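Tuesday, July 7, 2020

Notebook, frontend. Moving the Florkier session list to the new component build.

Yesterday I left the list half converted, so I start from there. The old list renders every row at once. With 60 sessions this is fine, but the Bridstead account has 3026 and the page freezes when you type in the filter box. In June we said we will wait for the rewrite. I don't want to wait any more.

First try: wrap the row in React.memo. No change at all. I looked in the profiler and every row still renders on each key press. The reason was my own, I pass an inline function for onSelect, so the props are new each time. Moved it to useCallback with the id given as an argument. Now only the rows which really change are rendered, but the first load is still slow.

Second try: windowing with react-window, fixed row height. The first load is much better and the scroll feels normal. Two problems:

The sticky date header is gone, it was made with CSS inside the old table and does not work when the rows have absolute position.

Ctrl+F in the browser finds only rows which are on the screen. Support uses this a lot, so please tell them before we release.

For the header I made a separate element over the list and I read the date of the first visible row in onItemsRendered. It is a bit ugly. When you scroll fast it changes one moment too late, but I can live with it.
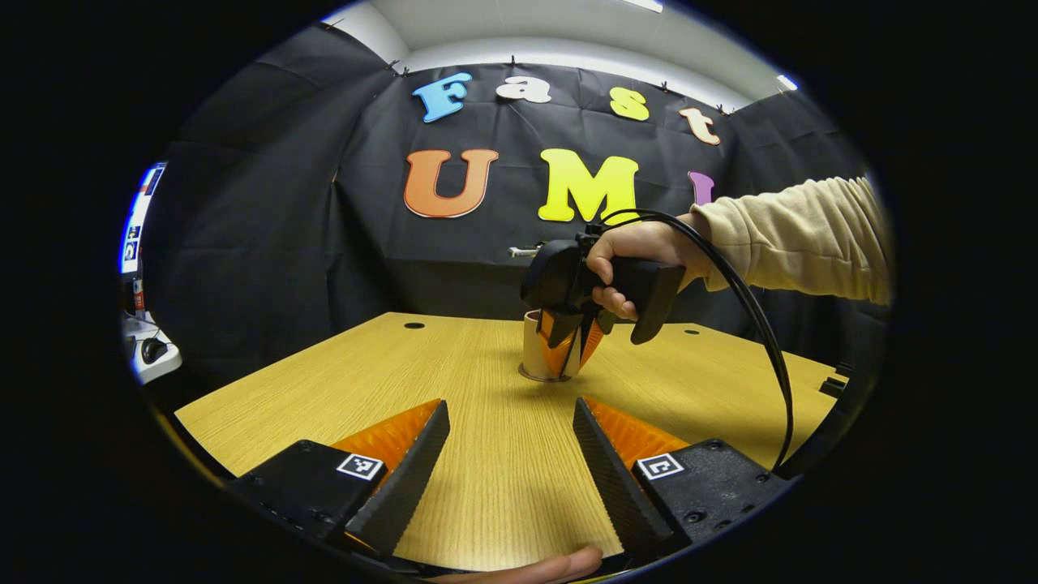
The filter is now delayed with a small debounce. I tested on the copy of the Fomov data, 2653 rows, and typing has no visible stop. On the old laptop it is slower but usable.

Bundle: I removed moment from this page, only two calls were left and both could be done with date-fns. The tests pass except the snapshot ones, which I have to regenerate. I read the diff first this time.

Still open:
- row height when the title has two lines (now it is cut)
- keyboard arrows lose the focus after the row leaves the window
- merge into the Ignacio branch, there is a conflict in the store file
- is the limit of 2000 in the API still needed? Bridstead gets two requests because of it

Tomorrow the keyboard first, then the conflict.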